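Equipment Planning: Tabletop Handling Cells

The purchasing office has completed its review of requests for tabletop handling equipment and will proceed with a single shared order in the coming budget year. Departments that submitted separate requests are asked to withdraw them and to work from the schedule given in this notice. The bench task used for comparison is the placing of produce on a plate with a two-finger gripper. 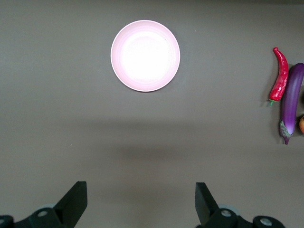
STALTETTI, April

Two suppliers, Ondeo and Smits, were invited to quote for the arm, gripper, wrist camera and mounting hardware as one package. The Ondeo quotation was the lower of the two for the arm itself. Smits included replacement fingers and a second set of brackets, which Ondeo lists separately at 130 per set. When these were added, the difference between the two became small enough that delivery terms and service arrangements decided the matter. The order will go to Smits, at 1,127 per station for the gripper and camera portion.

Departments should plan for the smaller items as well. Plates, artificial produce and other bench articles are charged to the department's own supplies line, up to a limit of 100 per station. Shapes should be mixed. A long pepper or eggplant asks something different of the fingers than a round fruit does, and a station stocked with one kind only will be of limited use for acceptance checks. Matte table surfaces are preferred, and existing gray tops may be kept.

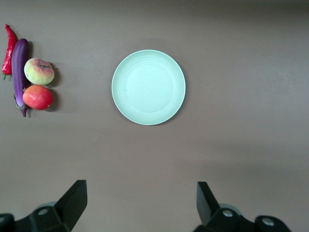 By the Purchasing Office, Jadby

Installation will be carried out at Jadby first and at Staltetti once the Jadby stations have been accepted. Each site must confirm bench space, power and network points before its delivery is released. Requests for a wider finger opening must be made with the original order, as later changes will be billed by the supplier.

A service reserve of 100 per station has been set aside for the first year. It covers worn fingers, fasteners and camera cables. It does not cover software licenses, which remain with the department. Budget holders should return the station form, signed, before the end of the month.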